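How to Clear a Mixed Table of Small Things
Reading time: 4 min

I have a white table where everything lands. Pouches, mugs, snacks, small toys, all of it together. After some years I found a way of sorting it that does not end with one more "various" box. It works on any surface where soft and hard things are mixed.

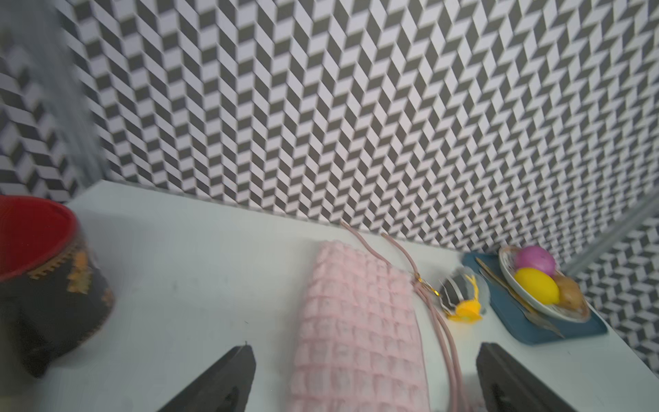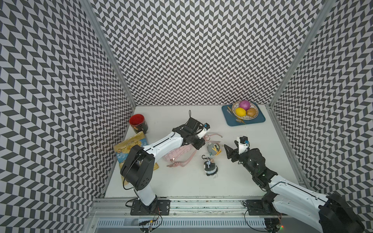
A white table with things still on it, close up in the first picture and from farther away in the second.

What you need

- one shallow box or tray for the small toys
- a hook or a drawer for pouches
- a damp cloth and a dry cloth
- a clip for snack bags

Step 1. Take food and drink first

Begin with the snack bags. Check if each one is open. If it is, press out the air, fold the top two times and put the clip. Closed bags go directly to the cupboard. Then take the mugs, and look inside before you lift them. I once carried a mug to the kitchen by the rim and left a line of cold tea on the whole floor of the corridor.

Step 2. Free the cords

Pouches with cords or straps are the most annoying items, for they catch everything that lies near. Do not pull the pouch. Put one hand flat on it and with the other hand follow the cord to its end, lifting it off the other things. Then bring the cord back and lay it on top of the pouch.

Step 3. Empty and fold the pouch

Turn the pouch upside down over the tray and shake it gently. Waffle fabric keeps crumbs in its little squares, so brush it with a dry cloth in both directions. Fold the cord in loops as long as the pouch and put the loops inside. If there is a metal fitting, let it stay on the outside - it can scratch other things in the bag. A pouch that you use every day can hang on the hook by its cord.

Step 4. Toys and ornaments

Plush toys can go in the tray close together, they do not mind. Small ornaments with feathers or tufts should lie on top, with the soft part up, or they will be flat by next week. I bought my tray in the Galasa shop in Hulport, but the lid of a shoe box is also good.

Step 5. Wipe, and wait a little

Wipe the table from the back edge to the front, first damp and then dry. Leave it without anything until it is dry in the corners too. Now put back only what you will use the same day. In my case this is one mug and the pouch.

If the table is full again in June, as mine always is, start from Step 1. The second time goes faster.

432 shares | 4 comments
© Skurnivance Home Notes | Contact | Back to top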